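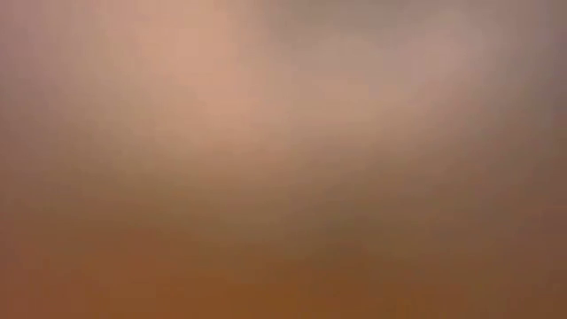 Fixed camera view, fully out of focus. See item 1.

Equipment planning meeting, minutes
15 July 2019 | By the lab secretary
Print this page | E-mail this page

There were seven of us at the start and six by the end of item 3, when one of us had to run for a train. I took the notes, so blame me for the spelling. Last meeting's minutes were approved with one fix (the spare gripper pads go on the supplies line, and I had them under repairs, sorry!).

1. Cameras

We spent longer on this than planned. One side wanted new fixed cameras right away, the other wanted to try lenses with a locking focus ring first and see how far that gets us. I was in the second camp and said so, probably twice. Vakevo quoted $75 per lens, and everybody could live with that, so we're ordering two and holding the camera money until we've used them for a while. Someone asked if they'll fit the mounts we have. I'm checking with Vakevo before I send the order.

Also agreed: look at a picture from every camera before a session gets going. I'll tape a note to the bench.

2. Second arm, lease or buy

The Userent lease runs out in November and we have to tell them what we want before then. Leasing again is easy and the service has been good, but we've been paying for a long time and I'd love to own the thing already. Holst will sell us a comparable arm but couldn't give a delivery date, which made a few of us nervous, me included. We didn't vote. I'm asking Userent for a buyout price on the arm we have, and we'll put the two numbers next to each other at the next meeting.

A small side argument broke out over whether the service contract belongs in the equipment budget or the running costs. It stays in equipment for this year.

3. Cables and storage

This one was my item, and I'd been looking forward to it! We do a lot of work with coiled cable now, the white stuff especially, and we have no proper place to keep the coils between runs. Then there's the yellow cable hanging down from the shelf and the other one on the floor by the fan. I'd like cable trays under the workbench and a set of hooks on the shelving rack, and I brought a quote from Trarna for $558, trays and hooks together, installation not included.

There was some grumbling that hooks from the hardware store would do the same job. Fair enough, but the trays are most of the price and we can't get those down the street. Approved as quoted, and we'll put them up ourselves. If you have opinions about where the hooks go, tell me before I start drilling.

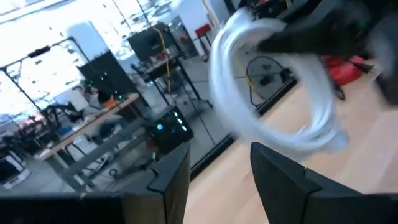

4. Anything else

The request for a bigger workbench is parked until we know what the arm is going to cost. A second fan came up as well (it's July, I get it), and that can come out of petty cash with no vote needed.

To do, all mine: Vakevo about the mounts, Userent about the buyout, Trarna order. Holst is going to call us when they have a date.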